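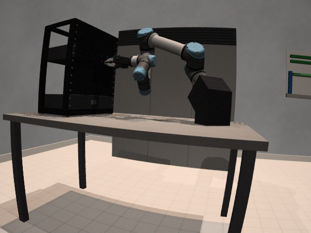

Anselmo Echeverri llegó a la célula seis con la llave dinamométrica en el bolsillo y el cuaderno de Tasbridge debajo del brazo. El aviso decía lo de siempre: el brazo entraba torcido en el bastidor. Poca cosa, un par de milímetros, pero el turno de noche lo había parado y nadie quería firmar el arranque.

Llamaban Cuervo al brazo desde antes de que él entrara en Gralstead. Echeverri nunca preguntó por qué. Bajó la velocidad al mínimo, puso el mando en manual y abrió el cuaderno por la página 109. El procedimiento pedía repasar los ejes desde la base hacia la muñeca, y él lo hacía siempre en ese orden, aunque ya supiera dónde estaba el fallo.

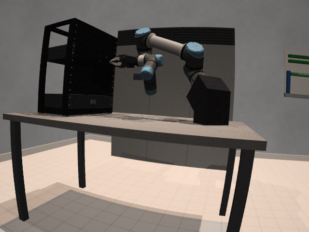

El primer eje estaba bien. El segundo también. En el quinto encontró lo que buscaba: el cero se había corrido. Apuntó el valor, llevó la articulación a la marca y guardó. La pantalla devolvió el código 904, que en el manual de Pritent significaba «confirmar y repetir». Confirmó y repitió.

Hacía unos 3000 ciclos que no se tocaba esa muñeca. La última firma era suya, de diciembre, con la letra más apretada — aquel día tenía prisa por irse al hospital, donde su padre esperaba el alta.

Cambió el punto de aproximación y volvió a mandar el brazo hacia el bastidor, despacio, con el pulgar sobre la parada.

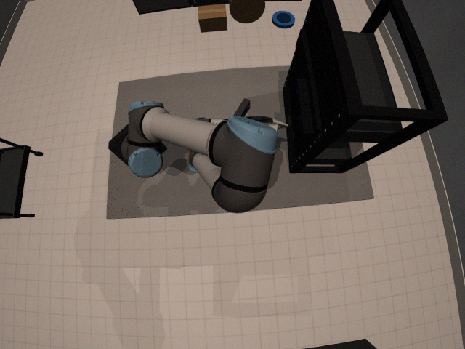
Cuervo junto al bastidor, con la pinza casi pegada al frente.

Echeverri se agachó para mirar la holgura y tardó en levantarse, por la rodilla. Después escribió la corrección, firmó debajo de su propia firma y fue a buscar al encargado.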